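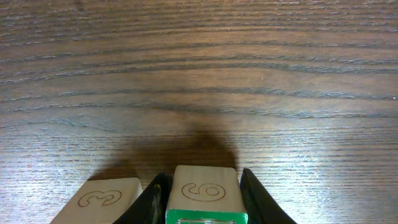 Workshop Tips
Sewing Room
Kitchen
Garage
Ask Farah

Tips > Workshop > Small Machines > Gripper care

My gripper gets its fingers looked at before every session now, same as I'd check the blade on the bandsaw. I run a little Trerkix arm at the end of the shop table, and most of the trouble I used to blame on the software was just grubby or crooked fingers. When you've got a block sitting between the two black fingers, like the one with the 6 on it, and a neighbour as close as that 3, there isn't much room for one finger to be leaning the wrong way. So, fingers first!

Power off, then wipe both pads with a barely damp microfibre cloth. I used metho for ages until Muthu Rodrigues (he fixes the Tesside machines over at Faltilwood and has seen a few ruined pads) told me it was drying out the rubber. Warm water and a drop of dish soap does the job fine. Let them dry properly before you power up — I go and put the kettle on.

Next, close the fingers slowly on a strip of printer paper and give it a tug. It should drag evenly on both sides. If it swings like a little gate, one pad is sitting crooked. Mine have 2 screws each, and I back them off half a turn, close the fingers lightly so the pads find each other, and nip them up again. Don't lean on the hex key. I stripped one in August and spent a whole evening getting it out with a rubber band and some bad language.

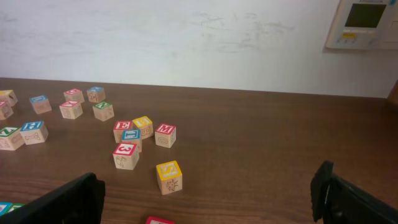
Camera lens after that. Mine's down near the fingers, so it collects whatever colour of sawdust I've been making that day. A puffer and a lens cloth, never your sleeve. While you're there, check the cable has enough slack for the wrist to turn right round both ways. I hold mine with a Jatoi clip and a loop big enough to get three fingers through.

Glare is worth five minutes too. A shiny varnished top throws light straight back up, so I swing the lamp round until the white patch moves off the bit I'm working on. Baking paper taped over the bulb is a terrible idea, please don't. Turn the lamp to the wall if you can.

Grease is the one I'm still arguing with Nusrat Rajput about. She does her finger slides every month, I do mine when the cycle counter gets to 3800 and haven't had a squeak yet. A smear on a cotton bud is plenty either way, and wipe off the extra or it'll creep down onto the pads you've just cleaned.

Last thing, keep the spare screws in a jar with a lid. Ask me how I know.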